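差出人: Hacer Kırmızıgül
宛先: yurt-sim メーリングリスト
日付: 2021-07-02
件名: Re: [yurt-sim] 把持試験のカメラ構成、手首のみに絞る件

Kırmızıgül です。返信が遅くなりました。

Remzi Polat wrote:
> 2月の議論の続きです。レンダリング時間の大半が外部カメラ
> 2台分に使われています。手首カメラだけで方策を評価できる
> なら、外部は両方落としたいと考えています。
> Tivport のノードでは、3視点を有効にすると1ステップの
> 描画がボトルネックになり、アームの制御周期に物理計算が
> 追いつかない場面がありました。
> グリッパの比較が目的なら、指先が見えていれば足りるのでは
> ないでしょうか。反対意見があれば理由を添えてお願いします。

結論から書くと、外部を2台とも落とす案には反対、1台だけ落とす案には条件付きで賛成です。

手元で Yurt の寝室シーンを使い、同じ初期配置のまま視点の組み合わせだけを変えて比較しました。アームは従来どおり Franka、ハンドはリンク機構の二指グリッパ、対象はチェスのポーン形の小物です。試行は各構成21回、合計の記録は2270フレームです。乱数の種は固定し、照明は変えていません。

参考までに各視点の画を貼ります。順に外部A、手首、外部Bです。時刻は揃えていません。 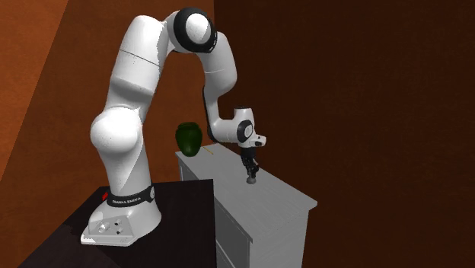
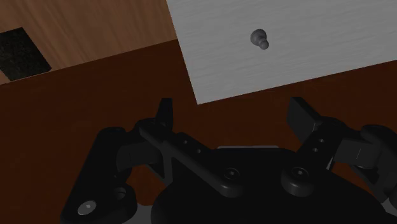
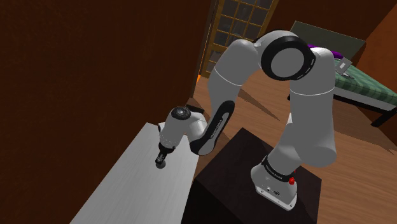
手首のみの構成で困るのは、接近の最終段階です。指を開いて対象の真上に来るまでは横方向のずれを十分読めますが、降下に入ると高さの推定が急に悪くなります。天面の模様が薄く、距離の手掛かりが対象の見かけの大きさしか残らないためと見ています。ポーンのように頭が小さく底が広い形だと、頭を基準にした推定と底を基準にした推定が食い違い、指先が天面に触れた時点で試行が終わるケースが出ました。

外部Aを足すと、この種の失敗はほぼ消えます。外部Bだけを足した場合も傾向は同じですが、対象が画面上で小さく、指が重なる時間も長いので、改善幅は外部Aに劣りました。解像度を上げれば差は縮まるはずですが、描画の負荷を減らすという元の目的に反します。

グリッパの比較に関しては、もう一つ問題があります。手首カメラはハンドと一緒に動くため、ハンドを替えると画面の占有範囲も変わります。今のリンク式では画面の下側がかなり隠れます。直動式の平行グリッパに替えると隠れ方が変わり、把持性能の差なのか視野の差なのかが切り分けられません。外部視点が一つ固定で残っていれば、少なくとも接触前の姿勢は共通の基準で測れます。

提案は次のとおりです。

1. 標準構成は手首 + 外部A とする。
2. 外部Bは既定で無効。録画用フラグを立てたときのみ描画する。
3. 外部カメラの更新は手首の半分の頻度に落とす。
4. 手首カメラの取り付け位置はハンドごとに設定ファイルへ分離し、指先が画面の同じ高さに来るよう合わせる。

3については、頻度を半分にしても成功数に変化はありませんでした。ただし対象が静止している条件での話なので、Dedby のコンベヤ課題にそのまま適用できるかは未確認です。Gauthier さん、そちらの設定で一度回してもらえますか。

4は手間がかかります。現行の設定はアームのフランジ座標に直接オフセットを書いており、ハンドを差し替えるたびに値が壊れます。Obsa が作った分離用のパッチが Jakusetti のブランチにあるので、それを土台にするのが早いと思います。座標系の命名が本体と違うため、取り込み時に変換行列の向きを必ず確認してください。私は一度逆向きに掛けて、半日分の記録を捨てました。

なお、アームの肩の影の縁がギザギザになる件は、シャドウマップの解像度を下げているのが原因です。把持の評価には影響が見られなかったので、当面このままにします。直したい場合は描画時間を測ってからにしてください。

制御側は今回触っていません。インピーダンスのゲインは既定値です。Ertürk さんから指摘のあった、指を閉じるときに手首がわずかに沈む現象は、うちの環境でも18試行で再現しています。視点の構成とは無関係に出るので、別スレッドに分けます。ログはそちらに添付します。

Hacer Kırmızıgül

関連スレッド
・[yurt-sim] 指を閉じる際の手首の沈み込みについて (Muammer Ertürk)
・[yurt-sim] 手首カメラのオフセット分離パッチ (Obsa Gebreyes)
・[yurt-sim] Tivport ノードの描画時間計測 (Remzi Polat)
・[yurt-sim] Dedby コンベヤ課題の初期配置 (Gordon Gauthier)

最終更新: 投稿と同日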